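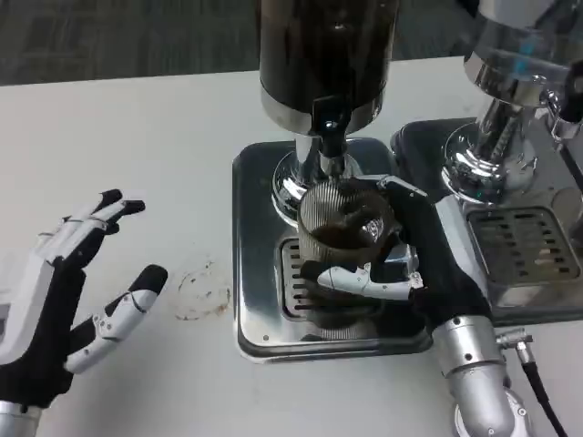 Static charge in ground coffee depends mostly on the moisture left in the bean after roasting, and much less on the burr material than the earlier posts in this thread assume. A dark roast leaves less water in the bean, and the grounds come out strongly charged. The second factor is the path between burr and cup. On a grinder built like this one, with a metal spout that narrows toward the outlet and a translucent ribbed cup under it, I would look at the cup before the burrs. Fine ridges give chaff more surface to hold on to, and a cup that does not conduct will keep its charge long after grinding stops.

Date: November 19, 2020
From: Manouchehr Bakhtiari
Re: Retention and clumping, second round

Replies inline. I have trimmed the quote to the parts I can answer.

> I ran the Casow again with the same Urnurby beans and got
> different retention every time. The burrs were cleaned before each
> run. Is the scale drifting, or is this normal?

Some spread is normal. Two things to check first. Warm the scale up for 15 minutes before the first reading, and weigh the cup empty before every dose instead of relying on the tare from the first one. Residue on the cup wall is otherwise booked as retention in the grinder, and the two should be reported separately.

The order of doses also matters. The first dose after cleaning fills the dead space around the burrs and always reads high for retention. Discard it. I grind 2 purge doses and then record the next 4.

> Someone suggested a drop of water on the beans. Doesn't that
> rust the burrs?

The amount is small. Stir the beans with the wet handle of a spoon, wait a few seconds, and grind. The moisture stays largely on the bean surface and leaves with the grounds. I have done this daily since February on steel burrs and found no rust at the last inspection – the burrs were out for alignment anyway, so I looked at both faces. I would not do it with beans that will sit in a hopper overnight. Dose by weight if you want to use water.

Note that adding water changes the flow of the shot. Less clumping means the bed packs more evenly, and the shot usually runs slower at the same setting. Anyone comparing wet and dry doses has to decide whether to hold the setting or the shot time constant, and say which.

> The Esfahani burr set is rated for 1000 kg. Does static get worse
> as they wear?

I have no data on that. Worn burrs shift the particle distribution, and a larger share of fines would give more charged surface, but this is a guess. If anyone in the Zomodville group still has an old set, please run it against a new one with beans from a single bag. Room humidity should be logged with every dose. The figures posted last week leave it out, and I can't compare them with mine.

M. Bakhtiari

Last updated: November
4 replies | 15 views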